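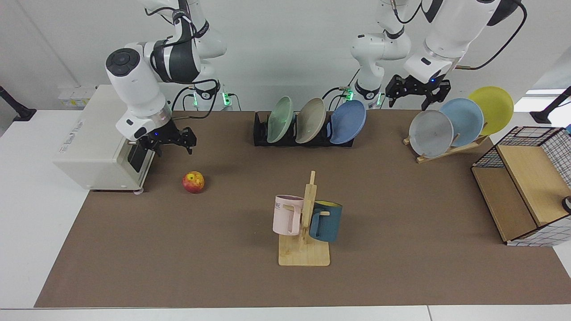
Progress report to the Furnness fund, covering work on the shared kitchen at Belora up to 1 April 2023. Plate storage was the main open item in the previous report, and most of the period went to it. The old arrangement, a deep wall cupboard with plates stacked flat, has been given up because the lower plates could only be reached by lifting out everything on top. The trial layout keeps plates on the worktable itself: the black rack stands at the back edge and holds the mint-green, beige and blue plates upright in its slots, with the slanted wooden stand farther to the right and the white appliance at the left end.

Dish rack. The rack is low and has vertical slots. Plates lean to one side in it, and the lean takes up more room than the drawings allowed for. A larger plate at the end of the row sits over the end of the rack. We have left this alone for the trial, but the position of the rack on the table has been revised so that a plate leaning past the end does not block the space next to it. The revised drawing is sheet 31 in the Nepia set.

Wooden stand. The stand was requested by the users of the kitchen, who wanted one place to put a plate while food is being served. Its base is flat and it can be moved by hand. No fixing to the tabletop is planned. Two finishes were tested on offcuts. The oil finish marked after repeated wiping with dish soap; the hard wax did not, and it will be used if more stands are ordered.

Plate colors. The proposal called for plain white plates throughout. Users asked for colors so that sets could be told apart when two groups are in the kitchen on the same day. The supplier, Wullo, agreed to the change at no added cost, and the order was amended to 47 plates. Delivery was complete and one plate was returned for a chipped rim. The replacement is not yet in.

Table layout. The left end of the table is reserved for appliances. Keegan Pirihi checked the outlets on that wall and asked that one be moved higher, clear of splashes from the sink. The electrician has done this and the invoice is attached. Cleaning behind the rack remains awkward — the back edge is hard to reach with a cloth unless the rack is lifted away first. A shallow tray under the rack would help, and we are asking Wullo for a price.

Spending. Costs for the period came to $2,523, including plates, the electrical work and finish samples. This is within the amount approved for the stage. The line for cupboard doors has not been used, and we ask that it be moved to the tray and to a second rack of the same pattern. A written request is attached to this report.

Delays. Sealing of the tabletop is behind schedule. The first coat was uneven near the sink and has to be sanded back before the second goes on. The kitchen must be closed for this, and the users have asked that it wait for the summer break.

Next stage. Sealing in July, followed by a decision on the second rack. Wall shelving is on hold until the tabletop is finished. The next report will include the results of the user survey and the final layout drawing.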